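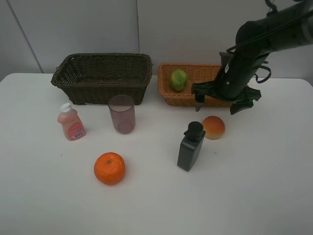 *Page last changed: July 20, 2020 (S. Skov)*

**Figure 4.** Station B, the basket task. Dark brown basket at the back left, tan-orange basket to its right with a green fruit inside, gripper over the right side of that basket. Fruit and containers on the white table in front.

## 4. The open day as a test setting

### 4.1 Why an open day

Most of the trials in Section 3 were run by two of us with the door shut. Good for repeat runs, bad for finding out what people ask a robot to do when they have never met one. The Lakis lab holds an open day each December and we were given a table there, so we used it. The doors were open from ten until four. 393 visitors signed in at the front desk, and 286 of them stopped at our station long enough to give the arm at least one instruction. The rest watched, or went on to the drone cage next door, which was louder.

Station A (the drawer task) is covered in Section 5. This section is Station B only.

### 4.2 Setup

One arm, one gripper, one white table. Two baskets along the back. The objects were a mix of fruit and small household containers, picked by Elli Heinonen from what we had in the Kilach set plus a few things from the kitchen. We wanted some pairs that are easy to mix up in speech. "The bottle" is no good when there is a pink one and a black one out (Figure 4). "The orange one" is worse: there is a tangerine, a peach-like fruit with a lot of orange in it, and a basket you could also call orange. That last one was not planned. It gave us our best data.

Visitors stood behind a taped line and spoke into a desk microphone. One instruction at a time. No script, no list of allowed words. Noura Hakim sat at the stop button all day apart from lunch, when Kaj Toft took over. Speech went to text, text went to the planner (Russo, same version as Section 3), planner output went to the arm. If the planner had low confidence it asked one question back and then had to either act or give up.

We reset the table between groups, not between visitors. This means the starting layout was different for nearly everyone. See 4.5.

### 4.3 What people asked for

Jhonatan Cusi typed up and sorted the instructions the same week. Coding scheme is in Appendix B. Four kinds cover almost all of it:

- **Plain moves.** "Put the orange in the brown basket." By far the most common, and most common of all as a first try.
- **Sorting.** "All the fruit in one basket, everything else in the other." Usually the second or third try from the same person.
- **Undoing.** "No, put it back." We had no undo. The planner treated it as a new move and had to guess where "back" was.
- **Social.** "Give it to me," "wave," "can you juggle." Children mostly, also one retired dentist.

Undoing was the surprise. We had zero of these in the closed-door trials, where the operators knew there was no such command and so never said it. Visitors said it all the time. A person who sees the arm go for the wrong thing does not wait for it to finish, they start talking right away, and our pipeline was not listening while the arm moved. Several people repeated themselves louder. One visitor leaned over the line to point, Noura hit stop, and we lost the run.

### 4.4 Basket names

The two baskets differ in color, size, height and weave, and they are always side by side. We had assumed color would do all the work. It did most of it for the dark one ("brown", "dark", "the black one" a few times). For the other basket people were all over the place: orange, tan, yellow, light, wood color, "the little one", "the one with the lime."

The last of those matters. Naming a container by what is in it works fine until the contents move. In one run a visitor had the green fruit taken out of the orange basket and then asked for the peach to go "in the lime basket." Everyone standing there understood this. The planner looked for a basket with a lime in it, found none, asked "which basket?", got the answer "the lime basket" and gave up. We had no memory of past contents in the scene state at that point. We do now, see Section 6.2.

The green fruit had a naming problem of its own. Visitors said lime, apple, and once "the pear or whatever". The detector label was fixed as "lime," so "put the apple away" failed for a reason that was hard to explain from behind a tape line. We added label synonyms over lunch. It is a patch, we know, and runs before and after the patch are marked separately in the logs.

"Orange" as a noun went to the tangerine in every case where we could tell what was meant. "The orange one" did not. Split between tangerine, peach and basket, with the basket reading showing up only after a verb that takes a place ("in", "into"). The planner got this right more often than we had feared. It leans on the preposition, same as people do.

### 4.5 Problems with the data

Listing these plainly as the reviewers of the workshop version asked.

1. Visitors heard each other. Once somebody in a group says "brown basket," the next four people say "brown basket." So the instructions within a group are not independent. We report per group in Table 3 for this reason.
2. The layout drifted. After a few moves some items were in baskets and hard to see from the line. People ask for what they can see.
3. The room was loud. Speech errors are marked but we can not always separate a bad transcript from a bad plan. 20 runs were dropped because neither coder could make out the audio.
4. Lighting was soft and even all day, which is kinder than a real kitchen. Shadows under the objects were faint. Do not expect the grasp numbers to hold under a ceiling spot.
5. Staff helped. We had agreed not to, but when a six year old is close to tears somebody is going to say "try calling it the cup." These runs are flagged H in the logs and left out of the main counts.

### 4.6 The Britard visit

In the last hour a group from Britard came by, people who pack gift baskets for a living. They had been invited seperately and stayed at the station for 60 minutes, well past closing. Different crowd. They did not test the language at all, they tested the placing. First question: does it care which way up the bottle goes. It did not, at the time. Second: does fruit go under or over the hard things. Over, they said, always over, or you bruise it. The planner has no notion of this and would happily stand a bottle on a peach.

They also pointed out that the gripper comes in over the rim from the side and from above, and that with a low basket this is fine but with tall flared sides it will touch the weave. We had seen contact with the dark basket in Section 3 and put it down to calibration. After their comment we went back through those runs and most of the contacts were on the flared part, near the rolled rim. So the approach height is now set per container. A small change. Results in Section 6.3.

Their notes are kept with the visitor logs but coded seperately, and none of their instructions are in Table 3.

### 4.7 What we took from the day

The main change to the system is that it listens during motion. "No", "stop" and "not that one" now cut the current move, and the item goes back to its last stable spot, which also gives us a workable meaning for "put it back." Contents memory and the synonym list come next in order of how often they were needed. Waving was added by Kaj without being asked and is not evaluated in this paper.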